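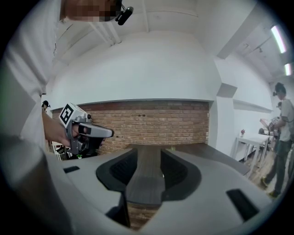
Resealing a Countertop Joint Against a Painted Wall

The joint between a countertop and the wall moves with the seasons. A rigid filler will crack there, so the joint needs a flexible sealant. The method below suits straight runs with a gap of up to 8 mm. Wider gaps need a trim strip.

What you need

Neutral-cure silicone, one 300 ml cartridge
Cartridge gun with a pressure release
Plastic scraper and a utility knife
Low-tack masking tape
Foam backer rod, for gaps deeper than they are wide
Denatured alcohol and lint-free cloths
Profiling tool

Removing the old bead

Cut along the wall side first, holding the knife nearly flat to the paint. Make a second cut along the counter side at a shallow angle. Pull the bead out in long pieces. Use the plastic scraper on what remains. Metal blades will mark laminate and most composite surfaces.

Treat any residue with silicone remover and leave it for the time given on the label. New silicone does not bond to old silicone, and a thin film left behind is the usual cause of early failure.

Wipe both faces with alcohol and let them dry. If the wall edge shows bare plaster or drywall, prime it and wait until the primer has cured.
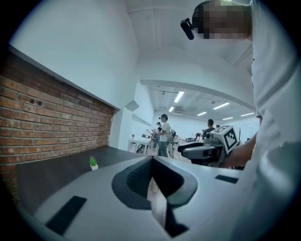

White shirt, forearm extended.

Taping and filling

Run tape along the wall 3 mm above the joint, then along the counter 3 mm out from it. Press the inner edges down firmly. Where backer rod is needed, push it in to a depth equal to half the width of the gap. Do not stretch it, as it will creep back and lift the sealant.

Cut the nozzle at 45 degrees, slightly narrower than the gap. Start in a corner and push the gun forward with steady pressure so that sealant is forced into the joint ahead of the nozzle. Release the pressure before lifting away.

Tool the bead in one pass, wiping the excess onto a cloth. Pull the tape off at once, counter side first, drawing it back over itself at a low angle. If an edge lifts, smooth it lightly with the same tool. Stop once the surface begins to skin.

Curing

Neutral-cure silicone cures from the outside in, at a rate of 2 to 3 mm per day in a heated room. Keep water off the joint until it has cured through. Do not paint over it; most wall paints will not adhere.

Text by Rowena Macaraeg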